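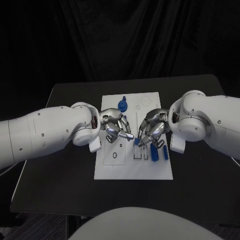 Torbjørn Blomqvist put it to us in writing: a demonstration recorded over a slow link teaches the robot to hesitate, so why would anyone pay for hours of it? We agreed with the first half, and most of what we do at Skalirora follows from it.

About Skalirora

Skalirora records manipulation demonstrations for companies and labs that train two-armed robots. An operator controls both arms and both hands remotely and performs a task from start to finish. We log the commands, the joint positions and the camera views on one clock, check the result and deliver it with notes. We do not sell robots and we do not train models for clients, although we train small ones in-house to test whether a dataset is usable.

The company was started in Dalen by Oda Vik and Urs Hubmann, who had both worked on motion control for packaging lines. The first year was spent on hand guiding, with the operator holding the arm and pushing it through the motion. It gave clean arm paths and poor finger data. With jointed fingers there is no good place to hold on, and the operator's own hands end up in the camera view. Hand guiding is still used here for setting rest poses and for teaching approach paths to a single arm. Everything involving a grasp is done by remote control.

What we record

Most of our work is small-part assembly: pegs into plates, blocks into outlines, gears onto shafts, rings onto posts. These tasks are short, they have a clear end state, and they fail in ways that can be labeled. We also take on sorting and kitting. We do not take work with liquids or live electrical parts.

A standard order is 627 accepted episodes of one task. The number comes from our first paid contract and has stayed on the price sheet. Larger orders are quoted in steps of 1,000. An episode that runs past 60 seconds is stopped and logged as a timeout. Timeouts are delivered in a separate folder if the client wants them.
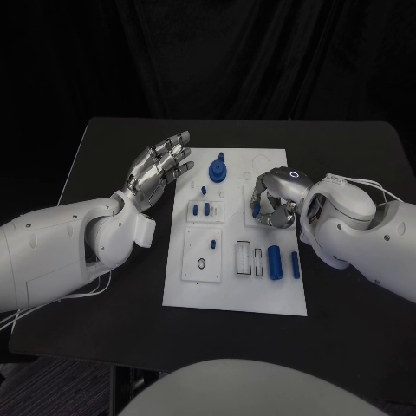

Assembly board with a peg in the right hand, left hand open.

How a session runs

The operator starts with both hands clear of the board. Parts are set out according to a layout sheet, which fixes the start position of each part and the order of the steps. The layout changes between blocks of episodes so that the data does not depend on one arrangement. Between layouts the operator leaves the controls and the table is reset by a second person.

Commands from the operator pass through Skudix, our control and logging software. It maps finger motion to the robot hand, limits speed near the table surface and writes a marker whenever the operator regrasps. It also measures the delay between command and motion. If the delay goes over the limit agreed with the client, the episode is rejected automatically. Operators cannot override this.

Work surfaces are dark and the background is curtained. Clients who need visual variety can ask for other backgrounds, and these are recorded as a separate set. Mixing them within a set made our own test models worse on every board task we tried.

Operators

New operators practice on one-handed placement before they are given two arms. The usual problem is wrist angle. People tend to correct with the fingers when the wrist is wrong, and the recording then shows a long series of small finger motions that a model will copy. Kerstin Nyberg runs the training and reviews each new operator's first 10 accepted episodes with them at the screen. An operator works in the morning or the afternoon, never both.
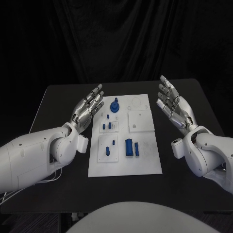
Azlan Manurung objects that our acceptance rule is too strict, and that a model which never sees a dropped peg will not know how to pick one up. His comment has led to a change in the delivery format. Recoveries are now kept as accepted episodes when the part ends up in its target within the time limit, and the slip and the regrasp are both marked. Clients can filter them out.

Review and delivery

Each episode is checked twice, first by script and then by a person watching at normal speed. The script looks for missing frames, clock drift and joint values outside the expected range. The reviewer confirms the end state and the labels. Deliveries include the layout sheets, the calibration files and a list of rejected episodes with a reason code for each.

Storage and long-term backups are handled by Sarkico under contract. Client data is kept separate and is deleted on written request.

Contact

Requests for quotes should name the robot and hand model, describe the task and give the tolerance of the tightest fit. Drawings help. Visits to the Dalen site can be arranged in any month except July, when the site is closed for calibration work.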